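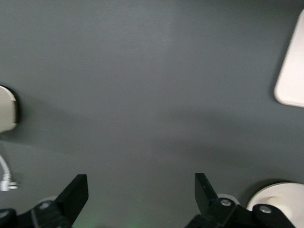 The matte charcoal-gray surface at the Odollow workshop.

**Odollow workshop reopens with new bench tops**

The shared workshop at Odollow reopened on 5th February after a refit that replaced the tops on all 19 of its workbenches. The old white tops, which had been in place since the building opened, have been swapped for ones in a smooth, matte charcoal gray.

Work began in November, when the main room was closed and members were moved to the smaller room across the yard. The tops were cut and fitted by Orska, a local joinery firm that also supplied the shelving in the entrance hall. The bench frames were kept, although several needed new feet.

Fuseini Annan, who manages the building, said the color was picked after a trial that ran through the fall. Two sample boards were left out for members to work on, one glossy and one matte, and people were asked to write down which they preferred.

"The glossy one threw the ceiling lights straight back at you," Annan said. "People doing small work were moving their chairs to get away from it. With the matte you still get shadows across the bench, but you can look at it all afternoon."

The old tops had also become hard to clean. Glue and marker stains had built up over the years, and the edges had started to lift on the benches nearest the sinks.

Members are asked not to use scouring pads or bleach on the new surfaces. A damp cloth and a little dish soap should be used at the end of each session, and cutting must be done on a mat. There are 70 mats in the rack by the door, in two sizes. Hot tools go on the metal stands, which are kept in the same place as before.

Anyone who scratches or burns a top should report it at the front desk. There is no charge for accidental damage, but Orska has advised that small marks are easier to repair early.

The old tops have been stacked in the yard and are free to anyone who can collect them. Most have been claimed already, several by the Thammasiri garden group, which plans to use them as potting benches.

Lighting is the next job. The workshop has set aside $500 for adjustable lamps at the benches farthest from the windows, where members have complained of dim corners on winter evenings. Annan expects to order a first batch once the benches have been in use for a few weeks.

Opening hours have not changed.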